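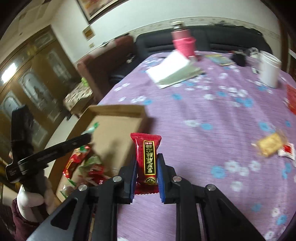
About Flinuneck

Flinuneck writes the software that stands between a person's demonstration and a robot's behavior. Our work covers perception, grasp planning and the tools that engineers use to sort, check and replay recorded handling. The company was founded in April and works from a single office in Iswood.

What We Build

Our main product, Nusia, takes in recordings made with hand-held grippers and turns them into training material for control policies. It lines up the two hands in time, estimates the path of each fingertip and marks the moment at which a grasp begins and ends. Recordings in which tracking is lost are set aside for review - they are not deleted, as many can be repaired.

A second product, Awwad, is a planning library. It proposes grasps for small, light items in soft or shiny wrapping, where depth estimates are often poor. Its current test set holds 1,776 recorded grasps, of which 242 are kept apart and used only for release testing.

How We Work

Much of our attention goes to sorting sweets and packaged snacks. Clear wrappers, crimped ends and patterned tablecloths are all difficult for a perception system, and homes are full of them. We record at ordinary tables in furnished rooms, and we ask that furniture and household objects stay where they are.

Each release of Nusia is run against every earlier recording before it is sent to partners. Any change in a grasp label is read by an engineer and either accepted or corrected. The record of these decisions is shared with partners on request. 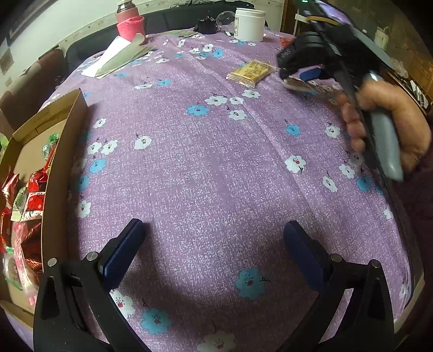
Bent Ragnarsson has written to us that the replay tool changed the order of his working day: he now looks at the failed grasps first and trains afterward. He has also asked for a faster way to compare two versions of a label, and that request is part of the next release.

Working With Us

Partners receive the software, the written label rules and access to our support desk in Iswood. Requests for a trial of Nusia or Awwad may be sent through the contact page. Please state the type of gripper in use and the format of your recordings.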